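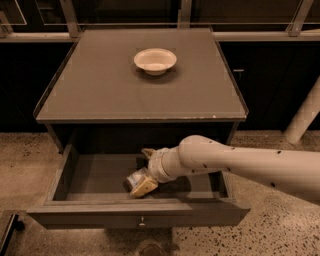
7.2 Subgoal checks for drawer tasks

The task string for this unit is "put the bowl in the drawer". The Villine planner splits it into open, grasp, place and close. At the state shown, the drawer is open, the bowl is still on the cabinet top and the gripper holds nothing. A correct checker returns:

drawer_open = true
bowl_in_drawer = false
holding = none

Common errors

Gripper position is a poor proxy for progress. Fingers inside the drawer volume do not imply a place action. Test the bowl pose against the drawer floor instead.

The arm's shadow on the drawer floor can pass a depth-free segmenter as an object – compare with the depth mask before adding it to the object list.

Lab work

Run the checker on the Estico log, steps 399 to 453. Report every step where two predicates change at once.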